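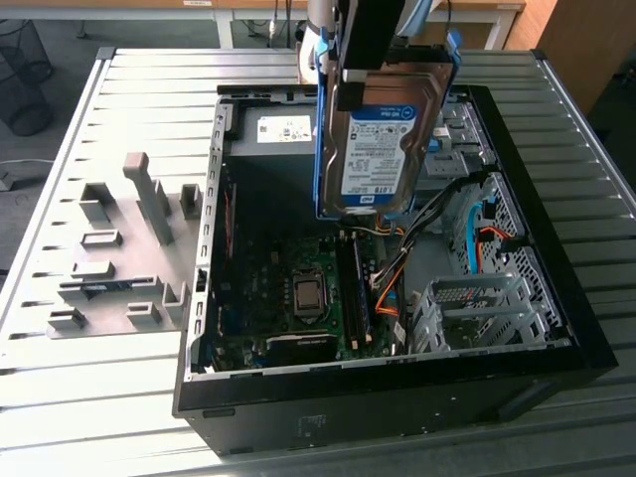 Looking After the Drive Cell: Your Questions, Answered

Welcome to the help page for the drive cell at the Tornstead workshop. Most of these questions came in by email or got asked over my shoulder while I had a hex key in my mouth, so I've finally written the answers down where everyone can find them. If you're new on the bench, read the whole thing once with a cup of coffee and then come back to the parts you need. If you've been here a while, skip ahead to the fingers, because that section has changed since October.

Sabina Cassim, bench lead

GETTING STARTED

What does the cell do, in plain words?

It handles 3.5-inch hard drives in and out of desktop towers. The tower lies on its side on the slatted table with the side panel off, and the arm comes down from above, takes hold of a drive in its plastic caddy, and carries it between the drive bay and the gray fixture plate. We call the program that runs all of this Lollo, and when somebody says "Lollo is unhappy," they mean the program has stopped with a message on the screen. Please read the message before you press anything!

Do I have to switch the tower off first?

Yes, and unplug it, every time, even if you're only going to run one drive. The towers we practice on have no business being plugged in while they're on the table. Take the power cord right out of the back and hang it on the hook by the cabinet, where you can see it. Then touch bare metal on the case before you put your hands anywhere near the board.

Why do we leave the heat sink off some of the towers?

You'll see the bare silver top of the processor in a few of our practice machines, and people do worry about it (which I find rather sweet). Those towers are never booted on the table. With the cooler off, the arm has more open air over the board, and whoever is teaching positions has a much better view of what the fingers are doing. If a tower is going to be powered up afterward, it gets its cooler and fresh paste over at the test desk, and Prasanna signs the tag.

SETTING UP THE TABLE

How do I know the tower is in the right spot?

Slide it up until it sits snug against the stops and the drive cage is on the right as you face the table. The rear wall, the one with the expansion slots, goes on the left, nearest the fixture plate. Give the case a gentle push from each side. It shouldn't rock or creep. If it does, run a finger along the slats underneath, and nine times out of ten you'll find a case screw sitting there that somebody dropped.

The grooves between the slats are wonderful at collecting screws, by the way. We vacuum them out at the end of each shift with the narrow nozzle. Please don't use the air hose, which only sends the screws across the carpet.

What is the gray plate with all the pegs and blocks for?

That's the fixture plate, and it's where things wait. The posts, holders and stops on it give each part a known place to be, so the arm doesn't have to go looking. Treat it as a measuring tool. Don't rest your elbow on it, don't park your screwdriver in it, and above all don't pick it up by the tall L-shaped post, tempting as that is. The post is plastic, and once it leans, every pickup that refers to it will be off by the same lean.

The plate was moved. What now?

First of all, thank you for telling us, and I mean that. A moved plate takes a short while to fix if we know about it and a whole afternoon if we don't. Here's what to do:

1. Stop Lollo and put the arm in its home position.
2. Wipe the underside of the plate and the slats it sits on.
3. Set the plate back against its locating stop and snug the bolts by hand.
4. Run the touch-off routine at low speed, with an empty gripper.
5. Tighten the bolts the rest of the way, a little at a time, going corner to corner.
6. Run the touch-off again. If the two results disagree by more than the limit on the screen, loosen everything and start over from step 2.

Can I use a different model of tower?

You can, but it needs its own position file. Cases that look like twins from the front can have their drive cages at quite different heights inside. Shiuli Kodikara keeps the list of files we've proven, currently 43 of them, and she'd much prefer you ask than copy the nearest one and hope. A new file usually takes her a morning.

CABLES

How should the cables be laid before a run?

Out of the drive's way, and especially out of the space straight above the bay it's going into. This is the part of the job that takes the most patience. Old desktops are full of black bundles that arc from the drive area down to the board, and each of them wants to spring back to where it has been living for years. Tuck them down along the side and let go. If they stay put while you slowly count to ten, they'll probably stay put for the run.

SATA cables are stiffer, and they like to loop up through the drive cage. Follow each one with your finger from end to end and make sure no part of the loop stands in the slot you're about to use. The bright colors help you here. An orange cable and a light blue cable are easy to tell apart when you're tracing them through a dark case, so when you replace a cable, please pick a color that isn't already in that tower.

May I use zip ties?

Please use the soft hook-and-loop straps instead. Zip ties have to be cut off again, and the clipped ends turn up in the table grooves, in the power supply vents and, once, in my lunch.

Does the arm plug the cables in?

No, that's still a job for your hands. The arm brings the drive to the bay and seats the caddy. You connect data and power afterward, once the arm is home and the hold light is on. Jamila Marikar has been looking into whether that could change, and she'll happily talk to you about it for as long as you've got.

GRIPPER AND FINGERS

How is the drive supposed to sit in the gripper?

Hanging straight, in its caddy, with the black fingers closed firmly and the caddy rails running along both edges of the drive. For the usual layout it hangs vertically over the open case before it goes in. Look at it from the front and then from the side. If it leans either way, send it back to the holder and let the arm pick it again. Don't reach in and straighten it by hand while it's being held, however small the nudge seems.

Why always the caddy? Couldn't it hold a bare drive?

It could, but the fingers would be squeezing the metal body, and the drive would have nothing to guide it into the bay. The caddy takes the squeeze and does the guiding. It also wears out first, which is a kindness, as a new caddy costs us so much less than a drive. Before each run, flex the rails lightly with your thumbs. A rail with a white stress mark or a chipped end goes in the bin.

How much grip is enough?

Our setting for the blue caddies is 18 on the gripper page. Please leave it there. When a drive slips, the natural thing is to turn the number up, and I've done it myself, but a slip nearly always means dirty or worn finger pads. Higher grip bows the rails inward and then the caddy jams on its way into the bay, so you've traded a small problem for a cross one.

How do I clean the finger pads?

With the arm home and locked, wipe each pad using a lint-free cloth barely dampened with isopropyl alcohol. Wipe in one direction and turn the cloth as you go. Let the pads air dry. We do this every 100 picks, and Lollo will remind you with a yellow banner that you can't miss.

When do the pads need replacing?

At 300 cleanings, or sooner if you can see a shiny groove where the caddy rail sits. This is the part that changed in October. We used to replace only the worn pad, and we ended up with one thick and one thin, so every drive hung slightly to one side. Now they go on as a pair. Write the change in the paper log as well as on the screen, and run the touch-off routine afterward.

WHEN THINGS GO WRONG

The caddy stops halfway into the bay. Should I push it?

No, please don't. Press hold and look first. Check these in order:

- Is there a cable in the slot, or under the caddy?
- Is the caddy lined up with the slotted guides on both sides?
- Is a rail bent or chipped?
- Has the tower shifted on the table?

If you find the cause, back the arm out at low speed, put it right, and start that drive again from the holder. If you don't find it, back the arm out anyway and come get one of us.

The arm stopped right above the memory modules. Is that bad?

It's nerve-racking, I know, but it's usually only a pause. The path to the bay passes close to the memory in several of our towers, and Lollo slows down there on purpose. If it has truly stopped, there'll be a message. Don't steer it down or sideways from that spot. Raise it straight up until the drive is well clear of the case, and only then send it home.

A drive was dropped. Who do I tell?

Tell Prasanna Kumarasinghe, and put the drive in the red tray with a note saying where it landed. It doesn't matter if it fell an inch or three feet, or if it looks perfectly fine. Dropped drives become practice drives and are never used for storage again. Then look over the board underneath, with a flashlight if you need one, for scratches or a chipped part.

I can't read the drive label once it's in the bay. How do I log it?

Log it before the arm takes it. Copy the maker, the capacity and the serial number from the label while the drive is still in the holder, facing you. I know the print is tiny. There's a magnifier in the top drawer of the desk, and it would be lovely if it stayed there.

SPARES AND CONTACTS

Where do spares come from?

Caddies and straps are on the Lahlou shelf, in the cabinet. Finger pads are ordered through Skilolero, and Sunil Sultana places that order when we're down to our last two pairs, so tell him when you open a packet. Fixture plate blocks are printed here on request, and Shiuli has the drawings.

Who can help after hours?

The phone number is taped inside the cabinet door. Until 9 p.m. it reaches Jamila or me. Later than that, press hold, raise the arm clear if it's safe to do so, leave a note on the screen, and go home. It will all still be there at 7 a.m.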